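Tirasine Compares Hands and Wrist Cameras for Parcel Work

By the Tirasine press office
August

Tirasine has begun a bench comparison of robotic hands and cameras for sorting mailer bags, using controllers from Milto.
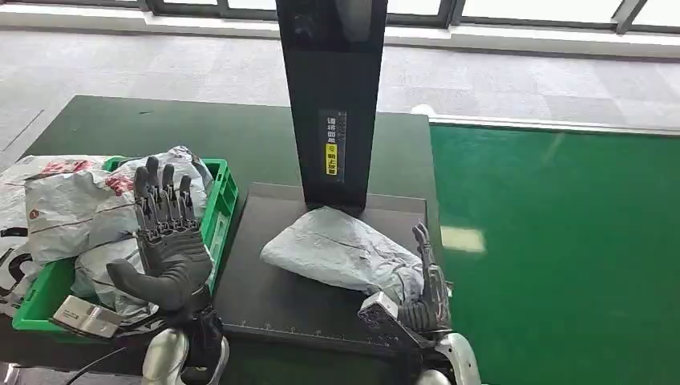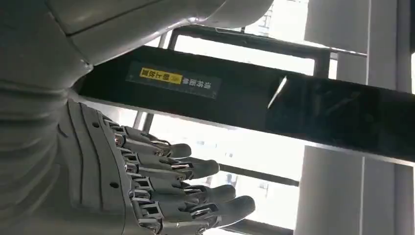
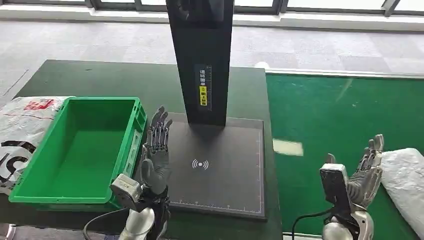
The comparison covers 27 grasp settings and two camera positions. Nishimura will review the results.

Last updated: 4 p.m.

Comments

hallik_fan: Will Hallik grippers be tested too?

beltside: 63 bags an hour would do for us.

pk57: Please publish the failed grasps.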